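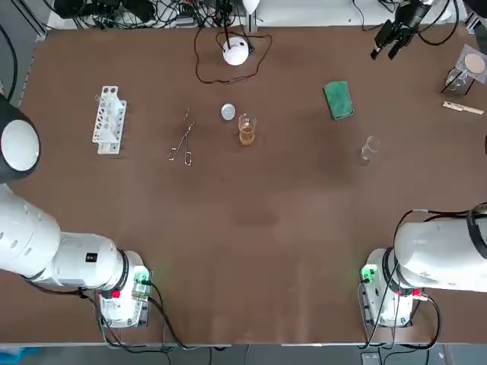

La mesa marrón, con la gradilla blanca y las pinzas de crisol

¿Cómo organizo el material de laboratorio en una mesa grande?
Tengo la gradilla, las pinzas, un vasito de vidrio y un platillo metálico diminuto que pierdo cada dos por tres. ¡Ayuda! Mi gradilla es de plástico y baila un poco.

Respuesta 1
Yo pondría la gradilla a la izquierda y las pinzas al lado, en diagonal, que se agarran mejor.
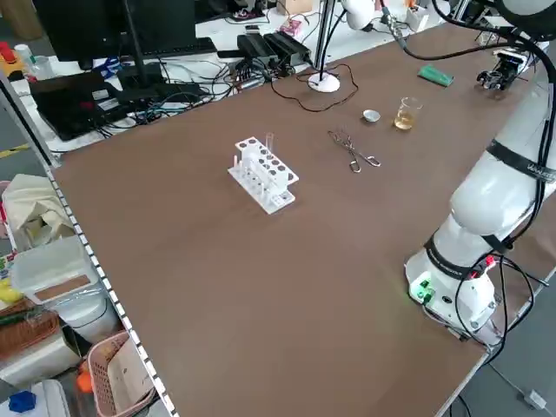 Y el platillo siempre pegado al vaso, así no se pierde (a mí me funciona desde agosto).

Respuesta 2
Compra una bandeja y listo.
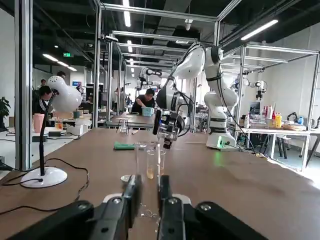

Vasos con un poco de líquido ámbar y paño verde doblado

Respuesta 3
Pues yo añadiría una lámpara de cuello flexible, ¡se nota muchísimo!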